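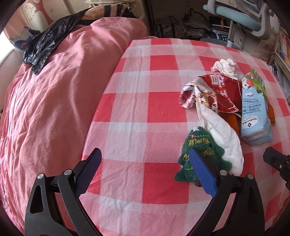
Visit report: Soler terry mill, open day

The mill opens to visitors once a year, on a Monday in July, when half the looms are stopped for maintenance and the noise is low enough to talk over. I went with Jeanine Wuyts from our dyeing group. Registration was at the side gate, hearing protection was handed out, and the tour left on time.

Soler makes terry cloth for bath linen, robes and a smaller volume of lightweight pile fabric sold by the roll to sewing workshops. Spinning stopped years ago. All yarn is bought in, mostly carded cotton from Flokach, and arrives on cones at the rear dock. Encarnación Cuesta, the weaving manager, took our group through the plant in process order, starting at the dock and ending at the cutting tables.

Warping and sizing

A terry loom needs a pair of warps. The ground warp is held tight and forms the base cloth with the filling yarn. The pile warp is fed at low tension from a separate beam, usually mounted above the other, and forms the loops. The two beams are prepared differently. Ground ends get a full starch size. Pile ends get a light one, which has to wash out completely or the loops stay stiff and absorb poorly.

The size box runs at 80 degrees Celsius. Jeanine asked about recovery of the size from the wash water. There is none at present; the effluent goes to a balancing tank and then to the town works at Zerkari. A trial with a more soluble size was run last winter and dropped when breakages on the ground warp went up.

Weaving

Most of the floor is rapier looms, with a few older shuttle machines kept for narrow goods with a true selvage. We stood at one of the rapiers while it was inched through a pile cycle. The first picks are beaten up short of the cloth edge, leaving a gap. On the last pick of the group the reed travels the full distance and pushes them all forward together. The picks slide along the tight ground ends, but the slack pile ends are carried with them and buckle into loops on both faces. Loop height follows from the length of the gap, and the weaver changes it at the control panel. On the shuttle looms the same change takes a wrench and most of a morning.

The usual fault is a pulled or missing loop line across the width, caused by a pile beam that sticks. Cuesta showed a rejected length with the fault at regular spacing. They traced that one to a flat spot on a tension roller.
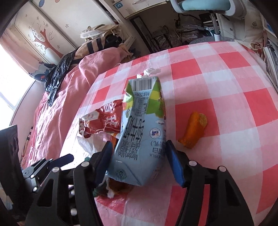
Wet processing

Gray cloth leaves the loom feeling closer to canvas than to a towel. It is desized, scoured and bleached in one continuous range, then dyed in rope form. The darker shades take longest because of the rinsing. Visitación Rivas, who runs the lab, had set out rub-test samples in dark green and navy, before and after an extra soaping stage. The difference on the wet rub was clear on the green and small on the navy. Her view is that the extra stage should be standard for both. The production side disagrees on water use, and the question was still open when we visited.

Drying is done in a tumbler before the stenter. The tumbling raises the loops, and the stenter then sets the width. If the order is reversed the cloth measures correctly but feels flat.

Robe fabric gets one more step: the loops on one face are sheared to make velour. The shearing loss is collected by suction and baled. It is too short to respin and is sold for filling.

Laboratory

The absorbency test is a sinking test. A conditioned square is dropped flat on water and timed until it goes under. Softener is the main variable. Too much of the silicone type gives a pleasant hand in the shop and a towel that moves water around the skin for its first few washes. Rivas said customer samples are approved by hand feel, so the temptation is always there. She would not say which finish is on the retail line.

Embroidery on terry was covered briefly. Dense lettering sinks between the loops unless a soluble film is laid on top before stitching, and a firm backing is needed underneath. The film comes off in warm water. The mill does not do this work in house any more.

Practical notes

Places are limited to 300 across the day, in small groups, and the morning slots go first. Closed shoes are required and checked. The walk includes stairs at the dye house with no alternative route. The seconds shop by the gate takes cards and closes before the last tour finishes, so go beforehand. Bath sheets are sold by weight. The hems on the ones I bought are slightly off square, and the label states this.

Jeanine has asked Rivas for the soaping recipe and will circulate it if permission comes through.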